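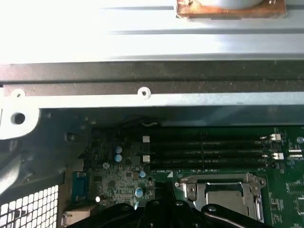
Server Room & Rack > Noise Control

Likow 3 Acoustic Door Curtain

Sold by Sustby. Made by Erraji. Ships flat, arrives less flat.

Servers are loud. People who buy their first one from a surplus dealer usually learn this at 11 pm, in a hallway, with somebody asleep on the other side of the wall. The Likow 3 is a heavy curtain that hangs over the door between you and that noise. It will not make the noise go away. It will make it sound as if it belongs to a neighbor.

The curtain is built from 3 layers: a woven outer face, a dense middle sheet that does most of the work, and a quilted back that goes toward the racket. The layers are stitched at the edges and again down the center, so the middle sheet doesn't slump into the hem over time. Our first version did slump. If you own one, you have our sympathy and a discount code, which is printed on the card that came with it.

What it's good at

Fan whine, mostly. High, thin sounds are the ones that get through a hollow door, and they are the ones a heavy curtain handles best. Low hum is another matter. Hum travels through the floor and the studs, and no curtain at any price is going to talk it out of that. If hum is your problem, look at the Wusalness rack feet on the next page, or move the rack off the shared wall.

Please leave the ventilation alone. Every few months we hear from someone who has hung a curtain over the door, a second one over the vent, and would now like to know why the closet is so warm. The Likow 3 goes on doors. A closet with no other air supply needs one before you buy anything from us.

Hanging it

The rail screws into the wall above the door frame and needs a hand's width of clear space on each side. 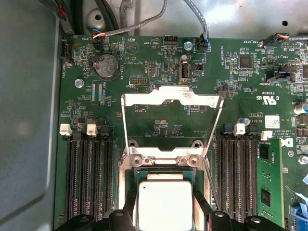 Hold the rail up, mark the holes with a pencil, and check it with a level before drilling. The curtain is heavy enough to slide toward the low end of a crooked rail, and it will do this slowly, over weeks, until there is a gap exactly where you didn't want one. Anchors for drywall are in the bag. Anchors for brick are sold separately, a decision we argued about and lost.

Once it's up, let it hang overnight. The fold lines from shipping drop out by themselves in most rooms. Don't iron it. The bottom edge should just brush the floor – trimming is possible, but cut the hem and you've cut the warranty with it.

Details

Width: single door or double door
Colors: charcoal, oatmeal, and a green that photographs badly
Rated for 4000 open-and-close cycles on the standard rail, 3000 on the curved one
Rail, rings, drywall anchors and tieback included
Care: vacuum with a brush head, spot clean with mild soap, never machine wash

The cycle rating is Erraji's figure. Fouad Erraji, whose name is on the label, tested it by hanging one on the door to his own workshop kitchen, where the coffee is. After the first 1000 trips he replaced the rings with metal ones, and those are the rings you get.

From a customer

"My wife asked if I had turned the server off. I had not. I let her believe it through dinner." – Abdelghani Chraibi, double door, oatmeal

Returns

Unused curtains can come back within the return window, in the original box. We know the curtain doesn't want to go back in the original box. Fold it in thirds lengthwise, roll it from the bottom, and kneel on it. Rails that have been drilled into a wall are yours, and so is the wall.

Orders placed in March ship on the old schedule, so allow a little extra time for the green.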